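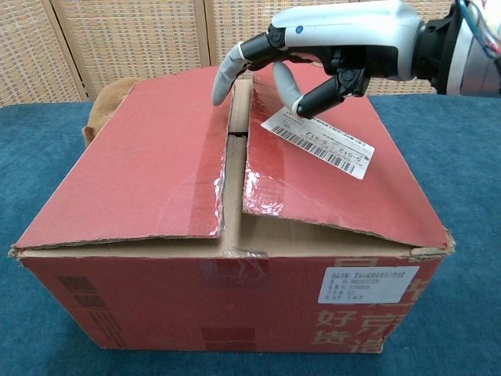
Nandi Xaba wrote in to object to my advice on saving cardboard boxes, on the grounds that she now has 6 of them living under the bed and her husband has started calling it the annex. Fair enough. Let me amend.

## Keep fewer boxes, and keep them flat

A box you might reuse has to pass two tests. The corners are still firm when you pinch them, and it fits something you really do mail. A crumpled flap can be forgiven. A soft bottom can't, however handsome the rest of it is.

- Slit the tape, don't rip it. Ripping takes the top layer of paper along for the ride.
- Old labels: warm with a hair dryer on low and peel from one corner. If it fights back, stick the new label right over the old barcode and move on with your life.
- Store flat, standing on edge, behind a door. Two big, two small. The fifth one goes out.
- Never on a basement floor. Cardboard drinks.

## Closing it up again

One strip down the middle seam will hold a sweater. For jars or books, run a strip across each end too, so it makes a capital H. Tape won't grip dust, so wipe the seam first.

And weigh the thing at home. My kitchen scale said 820 grams, the post office said otherwise, and I had left the bathroom towel-padding in the car.

Next time: string, and why you own so much of it.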